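The arm that did not know it was leaning

At the Clisley workshop the fault came at twenty past three in the afternoon, on cycle 181 of a long test. The arm went down to take a block out of a basket, and it did not stop at the height where it should stop. It pushed on the rim for several seconds before Trinity Obi reached the red button.

"There was no bang," she says. "I heard the wicker creak, and the screen was still green."

The green screen is what worries her. Every arm from Luvar has a force limit, and on this one the limit was set to 45 newtons. The log shows the arm passed 60 and continued. Satish Pillai, who wrote the control program, needed two days to find the cause. After a software update in October, the force sensor was set to zero again each time the gripper opened. If the finger was already touching something at that moment, the touch became the new zero.

With a hard plastic bin, the arm had tripped its second protection, the motor current, and stopped by itself. A woven basket bends a little, so the current rises slowly and the second protection wakes up late. The team now repeats the test with a single blue cube in the basket and the gripper finger close to the near rim, the place where the trouble began. 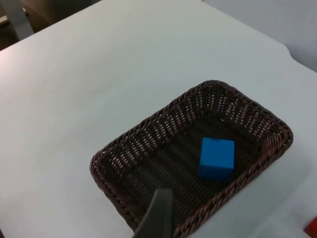 What was changed

The sensor is now set to zero only in free air, high over the table. Pillai also added a check that compares the new zero with the old one and refuses a big difference. The corrected program has completed 694 cycles without a stop.

Obi is not yet satisfied. She has asked for a person to stay within reach of the button until the end of the winter.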